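**Project report: a paired hand-held gripper for recording household cloth tasks**

Kolinham Technical College, Automation Project Group
Submitted 2019-10-27

## 1. Purpose of the project

The group was asked to produce a working method for recording how people handle cloth at home, so that the recordings could later be used to train a two-armed robot. Cloth was chosen because it has no fixed shape. A folded towel and the same towel dropped on a bed are, to a machine, two very different objects, and earlier coursework at the college had dealt only with rigid parts such as blocks and bottles.

The project formed part of the second-year automation module. Work began in February and was carried out by a team of seven students.

## 2. Equipment

Each operator works with a pair of grippers, one in each hand. The fingers are driven directly by the operator's grip through a linkage, so no motor is fitted. A small camera is attached to each gripper and looks out past the fingers. Power for the cameras comes from a Vollton battery pack carried at the waist, and files are copied at the end of the day to the college's storage, under the project name Zirnora.

Finger surfaces gave the group more trouble than any other part. Smooth fingers slid off thin cotton, and fingers with a deep tread caught loose threads and pulled them. A fine diagonal pattern was adopted after trials on the bench.

## 3. Method

Four tasks were set:

- spreading a cloth flat on a bed
- folding it in half and then in half again
- moving it from the bed to a chair
- picking one corner out of a heap

Recordings were made in ordinary rooms in the Paiva district, with the written consent of each household. Operators were told to leave furniture and bedding as they found them. Before each session the operator opened and closed both grippers fully, held them still for a moment, and then began. If a finger lost the cloth the recording was kept, with a note in the log, and the task was continued from that point.

## 4. Results

A total of 1818 recordings was accepted. Short files and those with a blocked lens were removed. Roughly four in every hundred of the accepted recordings carry a note of a lost grip, most of them in the corner-picking task.

Spreading was the task operators learned soonest. Folding took longer, chiefly in keeping both hands at the same height during the lift. Thick cloth was easier to take hold of than thin, but it was heavier on the wrist.

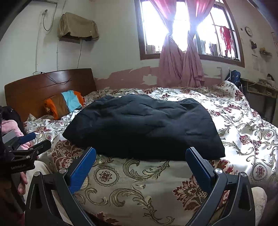 *Automation Project Group, Kolinham Technical College*

The view past the open fingers is the one on which the recordings depend. With a black quilted cloth laid on a flowered bedspread, the edge of the cloth can be told from the bedding by colour alone. Plain cloth on plain bedding was harder to label, and the group recommends that future sessions include more of it. Windows are a further difficulty. Where daylight comes in strongly behind the bed, much of the glass is recorded as white, and the exposure setting should be checked with this in mind.

## 5. Matters outstanding

The grip linkage should be made lighter. The two clocks in a pair of cameras drift apart over a long session, and at present they are matched by hand. The log sheet needs a separate column for the type of cloth. Drawings, the parts list and the log sheets have been handed to the module office, and the next year group will take over the grippers in February.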